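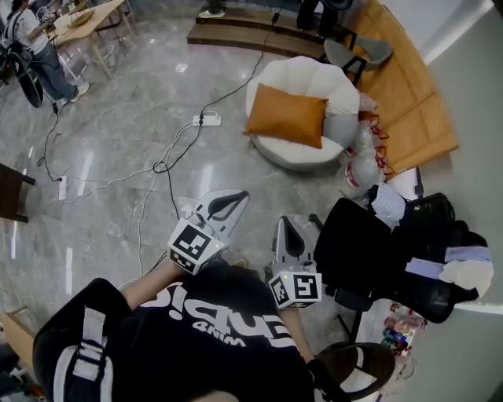 gripfan_71: I'd skip the Plikier kit unless your group is recording every single week. There, I said it, and I know half this board owns one.

Forums > Hand-Held Grippers > Kits and Rentals > Flirton or Plikier?

Home Forums New Posts Members Search Log in

Last updated: March

mossybench: Okay, I kind of asked for that. For anyone coming in now, I'm trying to pick between the Flirton pair and the Plikier pair for collecting household demos. Folding clothes, picking up bottles, moving pillows, that kind of stuff. Two hands, marker cubes, nothing fancy. I had both kits for a month and I still can't make up my mind. My gut says Flirton, my coworkers say Plikier, and the budget says neither, ha.

gripfan_71: What don't you like about the Flirton?

mossybench: The trigger, mostly. It's stiff for the first few sessions, and my index finger was done by lunch. Plikier's is a lot softer (almost too soft, I kept closing it by accident on shirts). But the Flirton fingers are nicer on fabric. I could pinch a single sleeve and lift it, and with the Plikier I'd get the sleeve plus whatever was under it.

lowtorque: Soft trigger is adjustable!! There's a little screw under the grip. Quarter turn and it's a different tool. It's in the manual, page 9, in the tiniest print you ever saw.

mossybench: ...I did not see page 9. Thank you. Trying that tonight.

dutchoven: I'm going to disagree with gripfan here. We've had the Plikier since last summer and we don't record every week, maybe twice a month, and it's been worth it just for the tracking. With the older Flirton we were throwing out around 30 percent of our takes from dropped markers. Turn your wrist a little too far toward your chest and it loses the cube, and then you've got a hand teleporting across the room when you play it back.

gripfan_71: That's the OLD Flirton though. New one has markers on the sides too. I've had maybe two bad takes out of the last 50. And people really do work with their elbows tucked in like they're eating a burrito on the bus, which kills tracking on anything you can buy. Tell your folks to reach out in front of them. Costs zero dollars.

dutchoven: Fair, I haven't tried the new one. I still think two bad takes sounds low. What's your lighting like? Shiny floor or carpet?

gripfan_71: Carpet, ceiling lights, blinds shut. So yeah, okay, easy mode.

dutchoven: Right, see, that's what I figured. We're on polished tile with a big window and glare is our number one problem in the afternoon. Before 10 am it's fine, by 3 it's a mess. The Plikier holds up better there. Not perfect!

quietmotor: Has anyone done the Tindall rental thing? They bring out two pairs, calibrate everything, and pick it up after. I used them for a pilot and liked it a lot – no spare parts to store, and somebody else got to fight with the software. The only bad part was support after hours. Our left gripper wouldn't pair at 7 pm and I got a voicemail box.

lowtorque: Rental is a trap if you're past a pilot, imo. Add up four months and you've bought a kit.

quietmotor: I mean, sure, if you know you're going four months. We didn't.

mossybench: We don't either, which makes me lean rental now, ugh. Does Tindall carry both brands?

quietmotor: Only Flirton when I used them. Clernbridge has Plikier, but you pick it up yourself and the batteries on ours were pretty tired. Ask for fresh ones, and ask for spare finger pads while you're at it. The pads wear smooth faster than you'd think and then bottles just slide right out.

gripfan_71: Seconding the pads. I swap mine at 71 hours of use because that's when I first noticed slipping, and I've stuck with it ever since. Very scientific.

dutchoven: 71?? We go way longer than that. You must be squeezing the life out of them.

gripfan_71: Stiff trigger, remember :)

mossybench: Update, did the screw thing on the Plikier and wow, okay, way better on shirts. Still grabs two layers now and then, but I'm not closing it by accident anymore. Gonna call Clernbridge about batteries and see what they want for six weeks. If anybody has the new Flirton on a shiny floor, please post how the tracking does, I'd still like to know before I put money down.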